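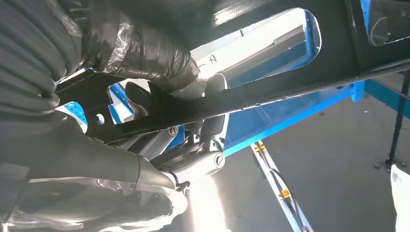 **Figura 1.** Ensaio da alavanca: a ponta de um dos dedos da garra encosta no mecanismo.

### 4.2 O kit Lolar perante uma alavanca

O folheto da Lumora promete manipulação «pronta a usar». O kit Lolar chegou com 11 páginas de instruções, três delas dedicadas à garantia. Os dedos foram ensaiados revestidos de película plástica (Figura 1), acessório que o catálogo não contempla e que, portanto, ainda não é cobrado. Kubiak e Halonen propuseram quase 900 ciclos por alavanca; o fabricante, consultado, achou o número pouco simpático. Mantivemo-lo.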